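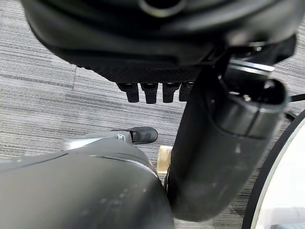 Fui ler a biografia de uma apresentadora regional que eu via todo dia na hora do almoço e saí de lá sabendo a altura dela, o signo, o nome do cachorro e uma estimativa de patrimônio que alguém tirou sabe-se lá de onde. Do trabalho, duas linhas. Duas! A mulher passou boa parte da vida acordando às 4 da manhã para fechar jornal e o texto resolve isso com "começou cedo na comunicação e logo conquistou o público".

Eu adoro biografia de gente de televisão, confesso sem vergonha nenhuma. Leio no ônibus, leio esperando o arroz secar, leio quando devia estar dormindo. E justamente por ler tanto é que ando implicando com essas páginas de perfil que aparecem em primeiro lugar em qualquer busca. Parecem todas escritas pela mesma pessoa cansada. Nome completo, cidade natal, "desde pequena demonstrava talento", faculdade, marido, filhos, redes sociais, fim.

O caso que me fez sentar para escrever foi o da Solange Brito. Quem cresceu em Nogueira, como eu, sabe de quem estou falando: ela apresentou o Tarde Aberta na TV Stotico quando a emissora ainda funcionava em cima de uma loja de tecidos, e depois fez rádio, teatro e voltou para a TV já de cabelo branco. Pois achei um perfil dela com 569 palavras (contei no editor de texto, porque sou desse tipo) e mais da metade era sobre o divórcio. Um divórcio, aliás, do qual ela falou em público uma única vez, numa entrevista de rádio, e mudou de assunto em seguida.

Nada sobre a temporada em que ela produziu o programa praticamente sozinha, depois que a equipe foi cortada. Nada sobre a peça Drurnus, que ela montou num galpão e que eu vi com a minha mãe, as duas espremidas num banco sem encosto, num calor de junho que nem parecia junho. Minha mãe chorou no segundo ato e até hoje diz que foi alergia. Para mim, isso é biografia da Solange Brito. O resto é ficha de cadastro.

Aí vem sempre alguém me dizer que o público quer é fofoca. Quer, claro que quer, eu também quero! Se me contarem que dois apresentadores do mesmo canal não se cumprimentam no corredor, largo tudo e puxo a cadeira. Só que fofoca boa tem detalhe, tem fonte, tem uma certa graça na hora de contar. O que essas páginas oferecem é outra coisa – é "estima-se que seu patrimônio seja considerável". Estima quem? Considerável perto de quê?

Escrevi para uma delas, a Pillance, que publica perfil de artista às pencas. Fui educada, apontei dois erros de data e perguntei se aceitavam correção. Recebi uma mensagem automática agradecendo o meu interesse em anunciar. Os erros continuam lá, e o pior é que já vi as mesmas datas erradas em outros sites, copiadinhas, com a vírgula no mesmo lugar. Daqui a pouco a própria Solange vai ter de provar que não nasceu no ano em que dizem.

Sei que dá trabalho. Já fiz um perfil para um jornalzinho de bairro, pagaram mal e atrasado, e passei um mês atrás de gente que tivesse convivido com o homem, um locutor esportivo que narrava jogo de várzea. Metade não atendia o telefone. A outra metade atendia e falava de si mesma. No fim saiu um texto torto, comprido demais, com uma história ótima sobre um gol narrado de cima de uma caixa d'água que eu nunca consegui confirmar e por isso deixei como lembrança de um primo. O jornal tirava uns 1000 exemplares e aposto que boa parte forrou gaiola. Mas a filha dele me ligou para dizer que tinha recortado o texto, e foi uma conversa comprida, boa, em que ela me contou mais coisas do que eu tinha posto no papel.

O que eu queria era pouco, gente. Que o perfil de um ator dissesse como ele era em cena. Que o de uma repórter citasse uma reportagem – uma só, pelo amor de Deus. Que, na dúvida sobre uma data, escrevessem que há dúvida, e pronto. E que ouvissem alguém da técnica, porque operador de áudio sabe de tudo e quase nunca é entrevistado.

Enquanto isso não acontece, fico com as minhas fontes: programa de teatro guardado em gaveta, encarte de disco, entrevista gravada em fita que um vizinho digitalizou com chiado e tudo. Da Solange tenho uma conversa de quase uma hora, da época da rádio, em que ela explica como aprendeu a ler o texto sem parecer que estava lendo. Treinava com bula de remédio, em voz alta, na cozinha. Se alguém da Pillance estiver passando por aqui, pode usar. Só me faça o favor de acertar o ano de nascimento.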